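About Bromum

Skip to content
Home
About
What we work on
Jobs
Contact

Who we are

Small company, one building, one question. Can a machine do the boring jobs yet? Picking up, sorting, putting away, clearing the bench at the end of a shift. We get asked it every week, by shops, by laundries, by people at weddings. Our answer changes, slowly, and this page gets updated when it does. Last update was July.

Bromum started as a repair shop for conveyor parts. Then a customer wanted to know if we could get an arm to empty the returns bins at their warehouse. We said sure, give us six weeks. Took a lot longer than that. The customer moved on, we kept going, and the conveyor business got sold to pay for it.

What we do now

Mostly mixed-bin picking. Means a bin with all kinds of stuff in it, nothing lined up, nothing the same shape twice. Factories solved the other kind a long time ago — same part, same tray, same spot, all day. A kitchen drawer isn't like that. Neither is a lost-and-found, or a returns desk, or the bottom of a kid's closet.

We test, we write down what happened, we tell the client. Sometimes the report says buy the machine. More often it says wait, or change the bin first, or keep the person you have and get them a better cart. We get paid the same either way and we like it that way.

Where things stand

Short version, for people in a hurry:

Picking up one hard object off a flat table. Fine. Go ahead and buy one.

Picking up one object out of a pile. Pretty good, if the pile is shallow and you can live with a retry.

Soft things. Depends. Produce is easier than it used to be, towels are still a headache.

See-through things and shiny things. Cameras hate them. Getting better, but slow.

Things jammed in a corner. Still the worst. A person tips the bin without even thinking about it. Teaching an arm to do teh same is a whole project.

Putting things away where they belong, in a real home, with a dog in it. Not yet. Ask again next year, and probably the year after that.

How we test

Our main test is called Wekurmont, after the road the old shop was on. The current version has 461 objects, nearly all of it bought at ordinary stores or brought in from home. Bathroom stuff, pantry stuff, trash, tools, vegetables (replaced often, for obvious reasons). Each run is a random handful dumped in a bin. The arm has to clear it. We log every grasp, every drop, every time somebody had to step in.

A full round is 800 picks. Takes days. We don't stop a round early when it's going badly, we did that once and the numbers were useless.

To pass, a setup has to clear 80 percent of its bins with no help. Some people say thats low. Go spend an afternoon watching one try to get a flat box away from a side wall and then tell us.

The other test, Arrieta, is the putting-away one. Shelves, drawers, a cabinet with a door that sticks. Nothing has passed it so far. We keep the door sticky on purpose.

Who we work with

Repair depots, thrift stores, two hotel laundries, a packing house, and a care home that wanted an honest opinion before a salesman came back. Also Ustia, our sister workshop, who build our bins and fixtures and put up with a lot of changed drawings.

We don't sell arms. Don't take a cut from anybody who does. If you have a chore and want to know if a machine could do it, send us a box of the real stuff. Not the clean samples, the real stuff, dents and all.

Visiting

Mornings are best, before 11. Park on the side street, ring twice, the bell is bad. Closed shoes please. Kids are fine if they can stand behind the line and keep thier hands in their pockets.

Jobs

Two openings right now. One bench tech, one person for the logs — spreadsheets mostly, patience required. No degree needed for either. Write to us from the contact page and tell us about something you fixed. 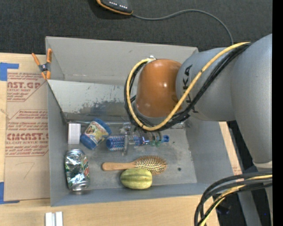 Can I get a robot today that will tidy a whole house by itself?

Not one we would recommend. Machines that do a single chore, like vacuuming a floor, are worth buying now, but picking up all sorts of things from room to room and putting each one away still needs a person.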